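Evari Radu -- kit de teleoperación para pinzas de dos dedos

El operario mueve el mando y la pinza repite el gesto, en el simulador o en el brazo real. Cada demostración se guarda con 16 canales de movimiento y admite hasta 300 segundos.

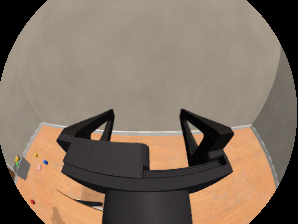

¿Hace falta saber programar para grabar una tarea? Basta con pulsar el botón del mando al empezar y otra vez al terminar.

Incluye 2 mandos, base de carga y licencia del simulador Jorport, con más de 70 tareas. Envíos desde Clestovbridge.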